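Tuesday, cell log, Ruangrit bench

Started 7:40. Controller up without faults, 128 cycles on the counter since the last regrease.

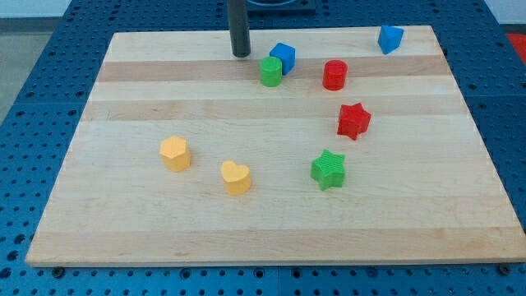

Board height first. The maple has moved again with the dry air, so the taught plane was low on the left side. Re-taught three corners and let Alia (the cell software, still the old build) solve the fourth. Residual is acceptable on the right, less good near the left front corner. Checked the bolts along the near edge of the blue table and left them alone.

Joint 2 brake sounds normal. Joint 4 has the same tick at low speed. Hastorex manual gives 4000 hours for that gearbox and the arm dates from 2010, so I am not surprised. Logged it, no action.

Pick order for the blocks stays as it was: cylinders, cube, prism, hexagon, heart, stars last. Stars need their own approach angle and I have not written that routine yet. Speed limited to 12 percent until it is done.

Still to do: replace the cable tie at the wrist, back up the program to the Brutimley drive, ask for a second board. Grease is on order, part number in the front of this book.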